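SRITHONG, 8 Nov 2025 – Grorkard, a maker of two-arm tabletop workcells for handling office and hand tools, today issued a safety notice and a firmware update for its Drotura gripper controller. The notice concerns a fault in which the gripper can keep applying closing force after the operator has commanded a release. Owners are asked to stop unattended operation until the update is installed.

The fault was first recorded in September at the Grudis test site, during a series of 288 pick-and-hold cycles. In seven of those cycles the controller acknowledged an open command but left the closing current at its previous value. The fingers stayed shut until power to the arm was removed. No injuries have been reported. One test article was cracked, and two finger pads were replaced after inspection.

Grorkard traced the fault to the way the controller handles a lost reply on the servo bus. When a position reading from the gripper servo fails to arrive within 200 milliseconds, the controller substitutes the last valid reading and continues. If the open command is received inside that window, the command is marked as complete against the old reading and is not sent again. The status page then shows the gripper as open. 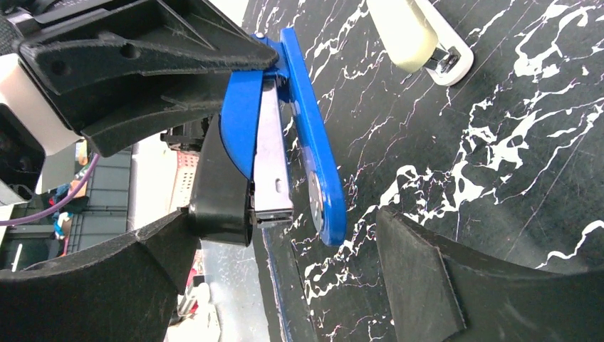

Drotura firmware before this release contains no independent check on closing current. The current limit is applied when a grasp begins and is not evaluated again until the next grasp. This matters most with objects that have moving parts of their own. A stapler held between the fingers, such as the blue one in the test work, has a hinged cover and an exposed metal magazine, and a finger bearing on its side can load the hinge as well as the body. An operator who reaches in to free such an object while the servo is still energized is exposed to a pinch hazard at the fingers and a second one at the tool itself.

"The controller reported a state that it had not confirmed," said Svitlana Dovhaniuk, head of product safety at Grorkard. "That is a design error on our side. The release command now stays active until a fresh position reading and a fresh current reading agree with it."

The update makes three changes. The controller no longer reuses an old position reading after a timeout. Closing current is checked every 100 milliseconds for as long as an object is held. If a release cannot be confirmed, torque to the affected gripper is removed, the opposite arm is stopped in place and an error is written to the log. Motion does not resume until an operator clears the error at the workstation.

The opposite arm is included because the two grippers often work close together over the center of the table. Under the earlier firmware a fault on one side had no effect on the other, and the second arm could carry on with its program toward a gripper that had not let go.

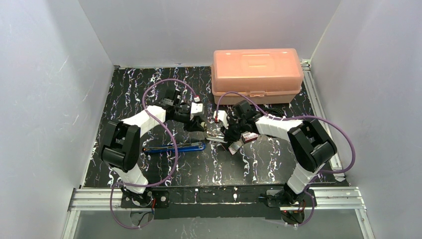 Two-arm workcell with both grippers near the center of the table and a blue-handled tool on the tabletop.

Inspection of the units at Grudis also covered cable routing. Repeated flexing at the gripper connector is one possible source of lost replies, although the fault was reproduced on the bench with new cables and a simulated timeout. Grorkard has therefore classified it as a software fault. Owners should still check that each arm cable moves freely through the full range of travel and does not catch on objects left on the table – in particular long-handled tools.

Until the update is installed, the following measures apply:

Do not run the workcell unattended.

Remove power from both arms before reaching between the grippers. Do not rely on the open indicator on the status page.

Support the held object before removing power, as it may drop when torque is lost.

Inspect finger pads for cracks or looseness after any failed release, and replace them in pairs.

The update is available at no charge through the Grorkard service portal and can be installed by the owner. Both arms must be updated in the same session; the controller will refuse to start with mixed versions. After installation, run the release test in the service menu once per gripper and keep the printed result with the machine records.

Owners who have seen a gripper fail to open are asked to export the log before updating and send it to Grorkard product safety in Srithong. The update does not preserve earlier log entries.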